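Vernton Allotment and Garden Society
Minutes of the September meeting, held in the back room of the Tarawneh Café, 7.15 pm

In the chair: Facundo Aravena
Minutes taken by: Benjamín Henríquez

Welcome and apologies

Facundo welcomed everyone, and gave a particularly warm hello to the new plot holders from the lower end, who had braved the rain to come and meet us all. Apologies had been received from the Luton Road plots, most of whom were away at the dahlia show (we wish them luck, and hope for a rosette or two!).

Minutes of the last meeting

These were read and agreed, with one correction. The plum tree by the top gate is a Czar and not a Victoria, as several people were kind enough to tell me afterwards.

Water

There was a long and good-natured talk about the tap on the middle path, which has been dripping again. Facundo has replaced the washer twice over the summer and feels the fault lies further back, where the pipe comes up beside the hedge. It was agreed to ask a plumber to look at it before the frosts. Until then, would members please turn the tap off firmly but gently, and keep the hose off the path, where it has already had one pair of spectacles and a flask.

The idea of a second water butt behind the shed was raised and very much liked. Benjamín will find out prices and bring them to the next meeting.

Seed swap

The spring swap was such a happy afternoon that everybody wants another, and it was agreed to hold one after the clocks go back. Beans, peas and hardy annuals are always welcome, and so is garlic for planting. Please write the name of the variety and the year on every packet, as last time we had a good many mystery squashes, lovely as some of them proved to be. Members who have saved seed from the Drundora tomato are asked to bring plenty, for it was much admired and there was not nearly enough to go round.
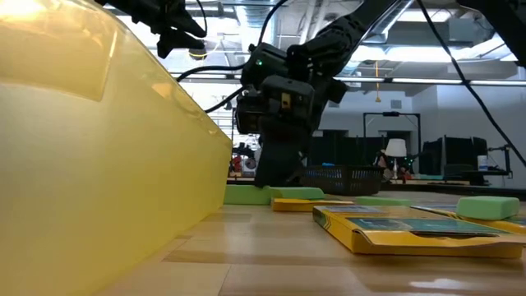 Rents

Plot rent for the coming year was discussed at some length. It was agreed to keep a full plot at £40 and a half plot at £30, with £2 off for anyone who pays before Christmas. There was a suggestion of paying by instalments, which met with a good deal of sympathy, and Facundo will have a quiet word with anyone who would find that a help.

Bonfires

We have had a polite letter from a neighbour on the lane about smoke drifting over her washing. All agreed that she had been very patient with us. No fires before dusk, please, and none at all when the wind is blowing towards the houses. Facundo will call round with an apology and some of his runner beans.

Any other business

The left-hand shed door is sticking and wants planing. A green-handled trowel has been found near the compost bays and is hanging on the nail inside the shed. Thanks were given for the tea, and for the courgette cake, the recipe for which has been promised to everyone who asked.

The meeting closed at 8.50 pm. The next will be in the same room, and I will put the date up on the gate.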